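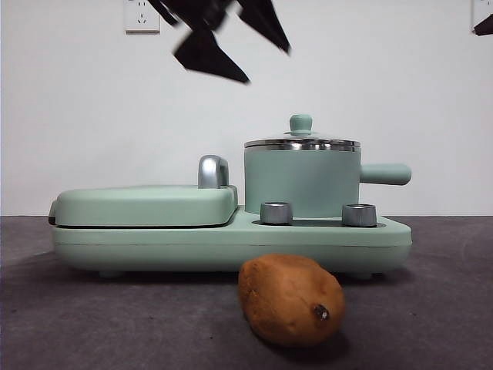

## 4. Placing and first use

Read this section before connecting the Hevden to the power supply. Installation in a rented kitchen or a shared break room follows the same steps, with the additional notes in 4.4.

### 4.1 Choosing a location

1. Select a level, heat-resistant surface that can carry the full weight of the unit with food and water loaded.
2. Leave at least 8 inches of open space above the unit. Do not place it under wall cabinets, shelves or curtains.
3. Leave at least 3 inches between the rear of the unit and the wall.
4. Route the power cord behind the unit and away from the edge of the counter. The cord must reach the outlet without tension.

**CAUTION:** Do not place the unit on a stovetop, even when the stovetop is switched off.

**Note:** Stone and tile counters can be cold in winter. Let the unit stand at room temperature for 2 hours after delivery before switching it on.

### 4.2 Electrical connection

1. Check that the voltage on the rating label matches the local supply. The label is on the underside of the housing.
2. Set all controls to OFF.
3. Insert the plug fully into a grounded wall outlet.
4. Do not use a power strip, a timer plug or a travel adapter.

Heating appliances on the same circuit add up. If the breaker trips when a kettle or microwave is switched on, move one of the appliances to another circuit. Do not replace the breaker with one of a higher rating.

**WARNING:** If the cord or plug is damaged, stop using the unit and contact a Tileck service center. The cord is not user-replaceable.

### 4.3 Burn-in before first use

The heating elements leave the factory with a protective coating. This coating must be burned off with the unit empty.

1. Remove all cardboard, film and tape, including any strips inside the heating chambers.
2. Wash the removable parts in warm water with dish soap. Rinse and dry them completely.
3. Wipe the housing with a damp cloth. Do not immerse it.
4. Refit the removable parts.
5. Open a window or run the range hood.
6. Turn each heating control to its highest setting and run one full cycle with no food or water inside.
7. Switch off, unplug and let the unit cool.
8. Repeat steps 6 and 7 until no odor remains. No more than 3 cycles should be needed.

A light smell and a small amount of smoke are normal during the first cycle. If smoke continues after the last cycle, unplug the unit and see section 9, Troubleshooting.

**CAUTION:** The outer surfaces become hot during burn-in. Keep children and pets away until the unit has cooled – the top stays hot longest.

### 4.4 Shared kitchens

- Post the quick-start card where users can read it.
- Name one person to empty the crumb tray and check the cord each week.
- Unplug the unit at the end of the day. Switching it off at the controls does not disconnect it from the supply.

Use in a shared kitchen does not affect the warranty. Use in a restaurant or other food business is not covered.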